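Somska Gooseneck Kettle Review: Three Months of Tea, and I'm Keeping It
4.5 out of 5
Posted March 8, 2022

I should say up front that I did not need another kettle. My old Menzies stovetop one still boiled water perfectly well, it had a nice fat whistle, and it had sat on the back left burner for so long that guests used to say hello to it. But I drink a lot of green tea, and the Menzies only knew one temperature, and I was getting tired of boiling the water, taking the lid off, and wandering around the kitchen waiting for it to calm down. So in December, when the Somska went on sale at Ollico, I gave in.

Out of the box it's a handsome thing, matte gray with a long thin spout and a handle that fits my hand (I have small hands, and most gooseneck kettles feel like picking up a watering can). The base is smaller than I expected. It takes up less room than my toaster, and there's a groove underneath for winding up the extra cord. I'd have liked the cord itself to be longer, though. Mine only just reaches the outlet behind the bread box, and I had to shuffle everything on that counter one spot to the right to make it work.

The big selling point is the temperature dial. You turn it, the number changes five degrees at a time, you press it in, and off it goes. I keep mine at 175 for green tea and bump it up to 200 for oolong, and I've stopped thinking about it, which is the nicest thing I can say about a kitchen gadget. There's also a hold button that keeps the water at your setting for 60 minutes. I thought I would never use that and now I use it every single morning, mostly because I get distracted by the crossword and come back for a second cup much later than I meant to!

Pouring is lovely. The spout gives you a slow, steady stream and it doesn't dribble down the front when you stop, which my sister's Zonddale does every time. If you make pour-over coffee you'll be very happy here. If you mostly fill big pasta pots you won't be, since the stream is slow by design and the kettle is on the small side. Filling one large teapot takes nearly the whole thing.

What surprised me most was how much the temperature changed the tea itself. I had a bag of sencha I'd written off as bitter and was saving for company I didn't like very much. I brewed it at 160, then 175, then 190, same amount of leaf and the same two minutes each time, and I would have sworn they came from different bags. The coolest one was sweet and a bit grassy, the middle one had more body, and the hottest was exactly the bitter tea I remembered. 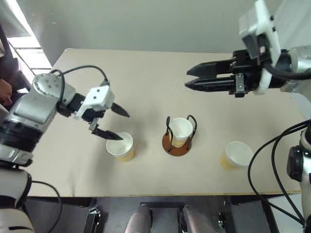 White paper cups, with a pale amber tint showing through their lower halves. Paper is handy for comparing brews side by side.

I've since done the same thing with a white tea and a jasmine, and I'd recommend it to anyone who buys a kettle like this, if only to find out which number on the dial is yours. Mine is 175 for nearly everything.

Now for the grumbles. The beep when it reaches temperature is loud, and there's no way to turn it off that I could find, in the manual or by pressing things. The lid gets hot and the knob on top is a little too short to grab comfortably, so I use a dish towel. And our water is hard, so I've had to descale it twice already with white vinegar. That isn't the kettle's fault, but the narrow spout does make rinsing it out a slower job than it was with the Menzies.

Good for: green and white tea drinkers, pour-over coffee, small kitchens
Skip it if: you have a light sleeper near the kitchen, or you want a kettle for cooking

The Menzies has moved down to the basement with the camping things, and it's coming with us to the lake this summer.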